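Ticket 602: Sorting demo keeps stopping, open day prep
Opened by: Malou Grímsdóttir
Site: Drinerley workshop
Status: waiting on parts

Malou, first entry
Hi all! Open day is coming up fast and the two-arm sorting demo still isn't behaving. It runs fine for a bit, then the left arm just parks itself over a bin and sulks. Power cycling gets it going again (so does swearing, though I wouldn't put that in the manual). Log says "grip timeout" and then nothing useful.

July 23, 2021
Rang Casimiro at Segura and he had me pull up the grip settings. The wait time was set to 2 seconds, left over from when we were doing the foam blocks in February. Thin wires take longer to settle in the fingers, so we bumped it up. Ran 48 picks before the next stop, way better than this morning!

Same day, after lunch
Gizella reckons the glare off the bins is confusing things too, and I think she's onto something. We turned off the bank of lights nearest the window and the misses dropped a fair bit. Not keen on visitors standing in the gloom though, so I've asked Maximiliano if Plonex can lend us some matte liners. If they come in grey I'll be thrilled, any colour's fine really.

Also tried a longer rest between cycles. Made no difference, so I've put it back how it was.

Still to do before the doors open
1. Fit the liners once they turn up and redo the lighting check with everything switched on.
2. Move the rope barrier back a metre. Last year's school group had their elbows on everything.
3. Lay out the tray the way we'll have it for visitors, circuit board and wiring on white paper, yellow bins down both sides. I'm happy with this setup, so please leave it be!
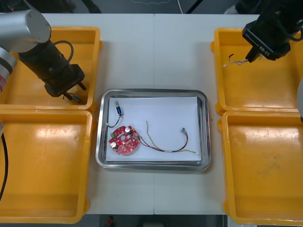
4. Print the handout. Štefánia has the file and wants nearly 38 copies cut from the order, so check with her first.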